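Part 2: Getting your cards into Nalum

Okay, so you've got the program installed and you've made a blank collection. Now comes the bit I put off for most of February, typing in the cards. I have a little over 3,000 hockey cards and I did the first box all wrong, so please read this whole part before you start step 1.

What I do now:

1. Open Nalum and click Collection, then Add Set. Type the year and the maker. Don't bother with the colour field yet, it only matters for parallels.

2. Pick a numbering style. Most sets are Plain. If your cards have letters in front of the number (inserts, usually), pick Prefix and type the letters once, so you don't have to key them in for every single card!

3. Sort the real cards by number before you touch the keyboard. I use the long white boxes from Barkstead with dividers every so often, but any box will do.

4. Click Quick Entry and type the card numbers with a space between them. Press Enter at the end of each row. If you own doubles, type the number, then an x, then how many, like 111x2.

Note: there's no space before the x. If you put one in, Nalum thinks the x is a new card and the whole row goes grey. Just press Undo and type it again. 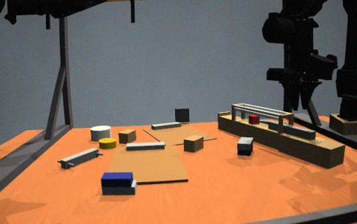 5. Go to Condition and set a default for the set. I leave mine on Near Mint and then fix the sad ones by hand (there are always a few with a soft corner).

6. Save. Then save again under a different name on a memory stick. I lost an entire evening of Prulivthorpe minor league cards by skipping this, and I'm still cranky about it.

Caution: don't run Merge Sets while Quick Entry is open. Version 3 will let you do it, and it'll swap your doubles into the wrong set. Close Quick Entry first and wait for the little tick in the corner.

Bringing in an old list

If you used Hutapea before, you can skip most of the typing. Export your list as plain text, then in Nalum choose File, Bring In, and point it at the file. Check the first page carefully! My serial numbered cards all came across with the print run in the price column, so for a while there I was apparently very rich.

Note: favourites and photos don't come over. You'll have to add those again, and I'd do it a binder at a time while the hockey's on.

Last checked 21 March 2019. Part 3 covers want lists and printing labels for your boxes.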